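How I look after a robot with two arms

I get to work with a robot, and the thing people always ask me is whether it looks after itself. It doesn't! Somebody has to check it over every morning at our workshop in Darstead, and that somebody is me.

Our robot is called Jerna. It has two arms bolted to a table, and its job is moving snack bars in and out of plastic bins. That sounds easy, but your own arm is very good at knowing where your hand is, and a robot arm has to be set up before it can do the same.

So first I switch everything off and wiggle each joint gently. If one feels gritty, or wobbles like a loose tooth, I get out my tools. Then I follow the cables with my finger — all the way along — looking for places where they might rub or snag.

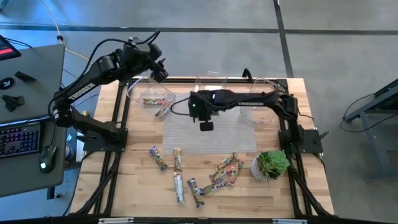

One reader wrote in to ask why the cables can't just be pulled tight so they never get in the way. Good question! Try taping a piece of string from your shoulder to your wrist with your arm bent, then straighten it. Ping! A robot's cables need spare loops so the arm can stretch.

Next I wipe the camera lens under the gripper with a soft cloth. One greasy thumbprint and the robot sees fog. After that I send both arms to their starting spots and watch them go, very slowly, with my hand near the stop button.

I write it all in a notebook, and Jerna has had 151 checks so far. Number 152 is tomorrow, and I need to find my small screwdriver first.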